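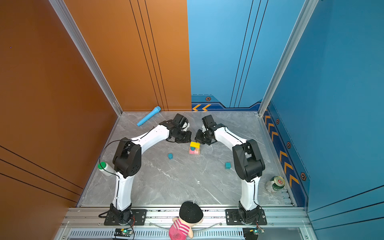
Photo: Adesuwa Tamuno

Section 4: Getting the sound desk ready for a service

I wrote this for anyone taking a turn on the desk at Brumcombe chapel, so shout if I've missed a bit!

1. Turn on the desk first, then the speakers. Do it the other way round and you'll get a thump that wakes the whole street.

2. Pull every slider down and load the scene called "Sunday plain". If the screen wants a code, it's 832.

3. Put fresh batteries in the preacher's clip-on mic. They live in the drawer with the hymn numbers (I know, I know).

4. Ask someone to read a psalm from the lectern while you bring up channel 6. Stop when you can hear them nicely in the back pew — a full chapel soaks up sound, so go a touch higher once people are in.

Note: Junaid Bajwa likes to wander when he preaches. Give him the clip-on and mute the lectern.

Caution: never unplug the hearing loop, even if you need the socket for the kettle.

5. Start the recording 20 seconds before the call to worship, and leave it running through the blessing.

Streaming is in section 5.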